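Open day at Wenik, 3/4/22

I finally got to one of these! Wenik opened up its third floor for the afternoon and I went along with a bag of snacks and way too many questions. We signed in, got a sticker, and somebody told us 182 people had done the same before lunch. The part I wanted to see was the cloth handling demo, where a person wears a gripper on each hand and works through a job so a robot can learn from it later. I stayed for almost 3 hours and missed my first train home.
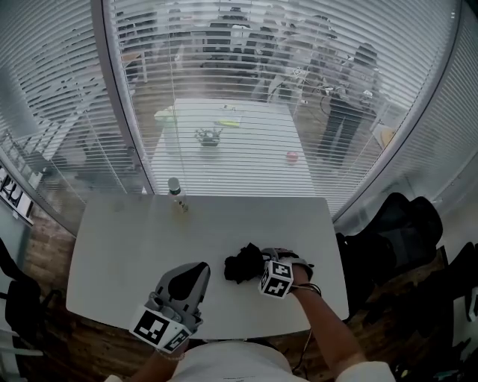
Both grippers at the table, with the black cloth in the right one.

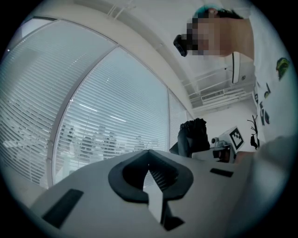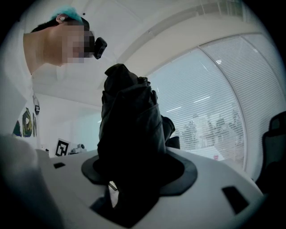
The gripper's own view of the cloth, blinds behind.

Callel Robotics Club - Visits and Open Days

I had pictured a big arm in a cage, so a white table and a piece of black cloth was a surprise. Cloth is the hard stuff, they told us, as it never lands the same way twice. The patterned squares help the software work out where everything is, and the small views from the grippers get matched up with the one from the head. I loved those gripper views - all curved ceiling and window blinds, like looking out of a fishbowl.

Visitors could have a try in the next session. I was number 448 on the list (they don't start at one, don't ask me) and by the time they got to me I had maybe five minutes. It's way harder than it looks! Your fingers want to do the job and you have to keep telling them no. My first fold was more of a wad.

We also sat in on a short talk about Cesitz, the planning software, and I'll admit I followed the first half. The slides are supposed to go up on the Wenik site. If anyone from the club took better notes, please send them to me and I'll add them to this page.

The next open day is in September. Sign-up will be on the club board as usual, and we can share rides from Callel again.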